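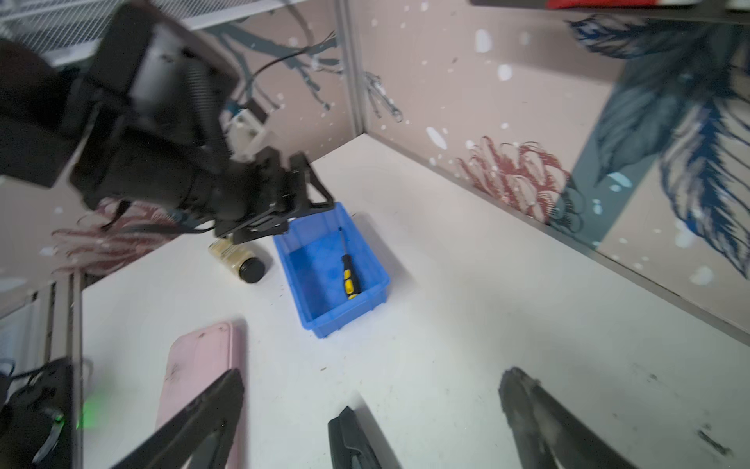 How a Robot Club Teaches Two Arms to Tidy a Table

Updated Wednesday, January 9, 2019

Picking up a screwdriver is easy for you. You look at it, reach out, close your fingers and lift. You don't have to think about how far your elbow bends or how wide to open your hand. A robot arm has to have all of that worked out, every time.

The robot club at Bermúdez School in Akitby meets after classes. There are six students on the team this year. Their project has two robot arms, a white table and a job that sounds simple: move things from one place on the table to another. In February the team will take the project to a contest called Griditetti, where school teams from around the area show what their robots can do.

This page explains how the arms work and what the students do with them.

What is a robot arm?

A robot arm is a machine with parts that bend and turn, a little like your own arm. The stiff parts are called links. The places where it bends or turns are called joints. Your arm has a shoulder, an elbow and a wrist, and people who work with robots often use those same words.

Inside each joint is a motor. A computer tells the motor how far to turn. When several motors turn at the same time, the end of the arm moves to a new spot.

The club's two arms are black. They sit on the same long metal rail across the front of the table, one toward the left and one toward the right. The students named the whole setup Trudivitz, both arms together. They voted on it.

What is a gripper?

A gripper is the robot's hand. Many grippers have only two fingers. The fingers stay flat and even with each other as they open and close, so they are called parallel fingers. Think of the way you pinch a cracker between your thumb and one finger.

Two fingers can do a lot, but they can't do everything. They can't curl around a ball the way your hand does. They also don't feel things the way your skin does. If a gripper closes next to a screwdriver and misses it, the robot may carry on and lift nothing at all. The students call this an air sandwich.

How does the robot see?

The team uses small cameras. There is one near the gripper, so it moves wherever the arm moves. It gives a close view of whatever the fingers are about to touch. Another camera stays still and looks at the whole table.

Each camera is good at something different. The close one can show which way a handle is pointing, but it can miss what is happening at the other end of the table. The one that stays still can see both arms, but small things look very small to it. The computer gets both views and uses them together.

To a camera, a picture is made of tiny colored dots called pixels. The computer has to learn which dots belong to a tray, which belong to the table and which belong to the wall. The walls at the club have birds and branches and pine cones on them. You know right away that a bird on the wall is flat and can't be picked up. A computer has to learn that too.

How do you teach a robot?

There are two main ways.

The first way is to write a list of steps. Move forward. Go down. Close the fingers. Go up. This works well if everything is always in exactly the same place. If somebody moves the tray a little to the left, the robot still goes to the old spot.

The second way is to show the robot what to do. A student guides the arm through the job while the computer saves the camera pictures and the position of every joint. One run through the job is called a demonstration, or demo for short. After many demos, a computer program looks for patterns. It learns that when the camera shows a handle over here, the arm should go over there. 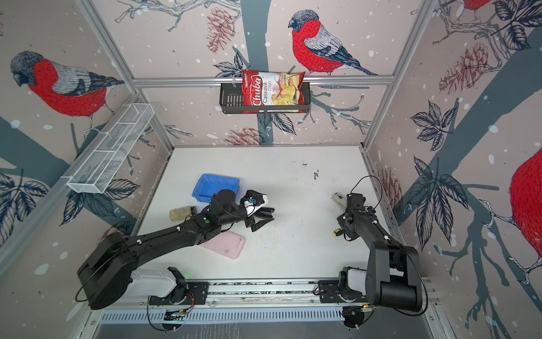
The team uses the second way for most jobs. So far the students have saved 2556 demos. Some are good and some are bad. A bad demo might be one where the student bumped the tray or stopped halfway through. Those get marked, so that the computer does not learn from them by mistake.

The students take turns. One person guides the arms and another person watches the screen to check that both cameras are working. A third person sets out the objects and changes where they are between demos. That last job matters more than it sounds. If the screwdriver always starts in the same place, the robot only learns about that one place.

Why use two arms?

Try putting the lid on a jar with one hand. You can do it, but the jar wants to turn along with the lid. With two hands, one holds and the other twists.

Two robot arms can share work in the same way. One can hold a tray steady and the other can reach into it. One can pass an object to the other if it is too far away to reach.

Two arms can also get in each other's way. They have to share the space above the table, and metal and plastic parts don't feel good when they crash – well, they don't feel anything, but the team has to fix them. The computer checks how close the arms are to each other and stops them both if they get too close.

Which objects are easy and which are hard?

The club keeps a list. It changes as the students find out more.

A screwdriver is medium. The handle is thick and easy to grip, but the metal shaft is thin. If the robot picks it up by the shaft, the heavy end can swing down.

A plastic tray is easy to find, especially a bright blue one on a white table. It is hard to lift with one gripper, since the fingers can only pinch one side and the tray tips.

Glass is hard. Light passes through it and bounces off it, so it can look different every time the camera moves. A round glass container lying on its side can also roll when it is nudged. The students go slowly with anything made of glass.

Flat things are the hardest. When something lies flat on the table, there is hardly any edge for the fingers to get hold of. One trick is to slide it to the edge of the table first. Try that yourself with a playing card.

Heavy things are not allowed. The team's rule is that nothing over 700 grams goes on the table for a gripper to lift. That is a bit less than a bottle of water of the size many people take on a hike.

How do you stay safe around a robot arm?

The club has rules, and everyone learns them before touching anything.

Keep your hands off the table when the arms are switched on.
Tie back long hair and push up loose sleeves.
Say "moving" out loud before you start the arms.
Know where the stop button is.
If something falls, stop the arms first and then pick it up.

An adult is always in the room. The students can press the stop button at any time, and they don't have to ask first.

What happens at Griditetti?

Each team gets a practice time and then a turn in front of the judges. The judges set out the objects, and the team doesn't know ahead of time where they will be. Points are given for every object that ends up where it should. A team loses points if something is dropped or if a person has to touch the table during the run.

The top score is 2000 points. In its last practice the Bermúdez team lost most of its points on handing things from one arm to the other. The second gripper has to close before the first one opens, and the timing is tricky. The students are making more demos of that part now.

Words to know

Demo: one run through a job, saved so that the computer can learn from it.
Gripper: the part at the end of a robot arm that holds things.
Joint: a place where a robot arm bends or turns.
Link: a stiff part between two joints.
Pixel: one tiny dot in a digital picture.
Rail: a long track that a machine is mounted on.

Try it at home

You need a pair of kitchen tongs, a bowl and a few small things that won't break, such as a crayon, a sock, a coin and an eraser.

Put the things on a table. Use only the tongs to move them into the bowl. Now close one eye and do it again. It is harder to tell how far away things are with one eye, and a robot with one camera has the same problem.

Next, ask a friend to stand behind you. Shut both eyes and let your friend tell you where to move the tongs. Your friend can only say left, right, forward, back, up, down, open and close. Write down which object took the longest, then trade places.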